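Notes for the talk, 7/17/20
Eating together when the family is spread out

Good evening, everybody, and thank you for having me. (Wait for the chairs to settle. Thank Dymphna McGrath for the invitation and for putting up with all my phone calls.)

I want to start with my grandmother's kitchen, because that's where I start most things. She fed 8 of us at a table meant for four, and if you were late you ate standing up by the stove, and you were glad of it. I don't remember many of the meals themselves, I'm sorry to say, but I remember who sat next to whom, and I could draw you that map tonight.

Then say something about how families moved. Mine went in every direction. My cousin Aurel ended up 1,557 miles from me, and for years we talked only at funerals, which is a sad way to get to know a person. What changed it was Sunday soup. He makes his, I make mine, we put the phone against the salt shaker and we eat. Sometimes we hardly talk! His wife thinks we're both a bit silly and she has started joining in.

(Slow down here. Last time I rushed this part and lost the back rows.)

The part I'd like people to take home is about small meals. We tell ourselves we'll have everyone over when the house is clean, when the good dishes are unpacked, when there's time to do a roast. Viorica Sima, my neighbor, waited like that for two years after her move. Then one evening she knocked on my door with a pot of beans and asked if I had bread. I had half a loaf. We sat for up to three hours, and we've done it every August since.

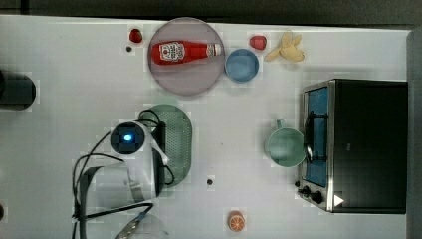 What do you serve when guests come and there is hardly anything in the house?
Eggs, toast and whatever fruit is left, put out all at once so people can help themselves and nobody is stuck at the stove.

Allow 30 minutes for stories from the room. Emanuel Onu has promised to go first, so look at him if it gets quiet. Ask who taught them to cook, and let the long answers be long.

Finish with the phone number for the supper list, read it twice, and remind them that coffee is in the hall.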